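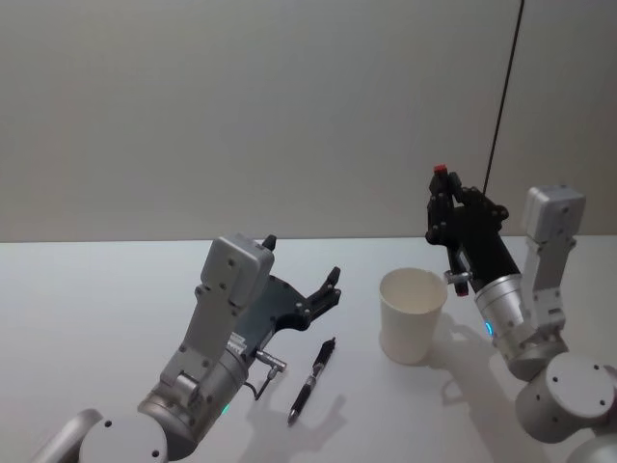
Lorraine Treloar reckons I'm mixing it too thick, and that the reason the Stindport bellows let go at the corners has nothing to do with the age of the glue and everything to do with me liking it like pancake syrup. She said this over the phone with her mouth full, so I may have missed some of the finer points, but that was the gist, and she wants me to try the same strips again with a lot more water before I go blaming the supplier.

So, January, glue month apparently. Writing this up while the pot warms.

Where we are. The reed organ from Stindport is in bits on the long bench and along the back wall. Case is fine, one split in the left side panel that someone filled with what looks like car body filler (pink!). Reeds are out, in order, in their tray, and please please please do not move the tray. The exhausters and the reservoir both need new cloth. I stripped the reservoir before the holidays, glued it up with the Grisent granules from the old tub, and it came away at two of the corners the first time I pumped it. Not a slow leak either, it went pfffft like a sat-on cushion and scared Dilwyn.

My theory was the old tub. It's been open since we moved in and it sat through a very damp summer under the sink. The granules still look okay, same honey color, but they smell a bit more like a barn than I'd like. Lorraine's theory is above. Dilwyn's theory is that I didn't get all the old glue off the boards, and I'm sorry to say I went back and looked, and there's a shiny patch near the hinge end that he's entitled to be smug about.

That makes it three possible causes, and I changed all of them at once last time, which was dumb. Doing it properly now, on scrap.

Set up for this morning:

Poplar offcuts from the music desk job, all planed fresh, none of the shiny old stuff. Bellows cloth cut in strips with the weave running the long way. Glue from the new tub, one jar thick (my usual), one jar thin (Lorraine's). Glue from the old tub, same again. Soaked in cold water last night, poured off nothing, put in the pot at 7. I used to pour off the extra water and İlker talked me out of it when he was here. You weigh the water going in and then you know what you've got. If you pour some off you have no idea. Obvious once somebody says it.

I keep the water bath under 152 on the candy thermometer, Fahrenheit, and that's my own line in the sand and not gospel. Above that it starts to smell and I get nervous. The new pot (it's a baby bottle warmer, from the thrift store in Rurkeck, don't laugh) holds steady better than the old electric one, which ran hot on one side and had to be turned every so often like a roast.

Brushed on, cloth laid, rubbed down with the bone folder, wiped with a warm damp rag. The thin glue is SO much nicer to work with. It gave me time to slide the cloth and get the edge straight, where the thick stuff grabs the second you look away. I'd forgotten. I think I've been making it thick all this time because the first person who taught me did, and he worked in a garage with no heat, and who knows what he was compensating for. Also a thing I noticed: with thick glue I get little beads squeezing out along the edge, and when I rub them down they drag strings onto the face of the cloth. With thin it just goes dark and lies flat.

Later, same day

Left everything 30 minutes and then couldn't help myself and picked at the corner of one. Don't do that. It came up, obviously, it was still green. That strip is now disqualified and I've marked it with an X so nobody gets excited about it.

Idris Gwilliam stopped in for his clamps and stayed for coffee. He's been redoing a melodeon of the suction type, an Eskola, never seen one in person, and he says the original cloth on it was put on with glue so thin you can see the wood grain right through the residue. One more for the Lorraine side. He also told me to warm the boards first, which I know, and which I did not do with the reservoir, as it was cold in here that week and I was in a hurry. Fourth cause! I'm not telling Dilwyn.

We got sidetracked on cloth thickness. Idris uses the lighter stuff on anything that folds tight and the heavy only on the big flat reservoir panels. I had the heavy on everything. On the bench it feels solid and reassuring, but on a corner it has to bend back on itself and it's pulling at the glue the whole time. I folded a bit of each around a pencil and let go, and the heavy one sprang open and the light one stayed put. I'm ordering light for the gussets. The roll price is up to 700 for the wide one, ouch, so narrow roll it is, and I'll piece it where it won't show.

Evening

Strips are hanging off the shelf with binder clips. I'll leave them overnight and pull them in the morning with the fish scale, straight up and then peeled back on themselves, and write down which part gives: the cloth, the glue, or the wood. If the wood fibers come away with it I'm happy whichever jar it was.

Notes to self and whoever's in first:

Jars in the fridge are GLUE. The lids say so now. Meirion Eynon nearly put one on toast and I'd like that not to happen again.

Don't top up the old jar with new granules. I know it seems wasteful. Fresh jar each time, small batch, and chuck it when it goes runny.

Scrape the hinge end of the reservoir boards, then hot rag, then scrape again, then hold it up to the window and look for shine. I'll do the worst side if someone else does the other.

The old tub stays on the shelf until the pull test is in. If the old-tub thin strips hold as well as the new, I owe Grisent an apology for the email I wrote and luckily haven't sent.

Need: light bellows cloth, another bone folder (mine has a chip and it's snagging), distilled water, more rags. Somebody took the good small brush, the one with the blue string around the handle. I'd like it back, it's the only one that doesn't shed.

Stindport would like the organ for a wedding in spring. I said probably. Lorraine says I always say probably.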